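On the Renewal of the Illton Reading Circle's Borrowing Rules

Readers of this blog will be aware that the Illton Reading Circle revised its borrowing rules in July. As I had the task of drafting the revision, and as several members have written to me privately about it, I set out below the considerations that guided the text. The views expressed are my own.

The Circle was established to give residents of Illton and Clonstead access to books that the regional library did not hold, principally works in translation. Its collection was assembled by donation and kept in members' homes. Under the original rules, a member wishing to borrow a title wrote to its holder, who was obliged to lend it for 6 weeks. The arrangement was courteous and it suited a small membership well. It was not designed for 57 members, many of whom have never met one another.

The principal difficulty was the absence of a central record. A title could be lent onward by its borrower without the holder's knowledge, and in practice this occurred often. When I undertook to trace the Circle's copy of a two-volume Korean family saga last winter, I found that the first volume had passed through four households and that the second had never left Clonstead. Neither borrower had acted improperly. The rules permitted onward lending and were silent on the matter of sets.

The revised rules therefore provide that every loan be entered in a shared register, that sets be lent together, and that onward lending cease. A borrower who has finished with a book returns it to the holder or leaves it at the Hyun Street shelf, which is cleared every second evening at 7 p.m. The loan period has been reduced to four weeks, with one renewal available where no other member has requested the title.

The reduction in the loan period drew the most comment. It was put to me that a long novel cannot be read properly in four weeks by a person with employment and children, and I accept that this is so. The renewal provision is intended to meet the case. I would also observe that the longer period did not, on the evidence available, result in more books being finished. It resulted in more books being kept.
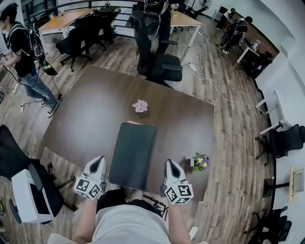 Mal-soon Jang wrote that the four-week period would be tolerable for novels but was wholly unsuited to poetry, which she reads a page at a time and seldom in order, and she asked whether a collection of verse might be exempted altogether. I have given the suggestion a good deal of thought. The rules as adopted make no distinction between forms, and I should be reluctant to introduce one by private understanding. I have nonetheless placed the matter on the agenda for the autumn meeting, with a recommendation that poetry be lent for eight weeks.

A further question concerns marginal notes. The original rules prohibited marking of any kind. A number of the Circle's most valued books, however, arrived already annotated by their donors, and members have told me that they enjoy these notes as much as the text. The copy of the Lirora anthology is a case in point: an unknown earlier reader has disputed the translator's choices in pencil from the introduction to the index, frequently with justice. The revised rules retain the prohibition on ink and highlighter. They permit light pencil in books whose donors have consented, and the register indicates which these are.

I turn finally to overdue loans. There were 19 outstanding when the revised rules came into effect. Members holding such books are asked to return them or to enter them in the register as new loans, and no penalty will be applied in either case. The Circle has never levied fines and I do not favour their introduction. A written reminder will be issued at the end of the loan period and a second one a fortnight later.

Copies of the rules may be obtained at the Hyun Street shelf or by writing to me at the usual address. Amendments for the autumn meeting should be submitted in writing, quoting the number of the rule concerned.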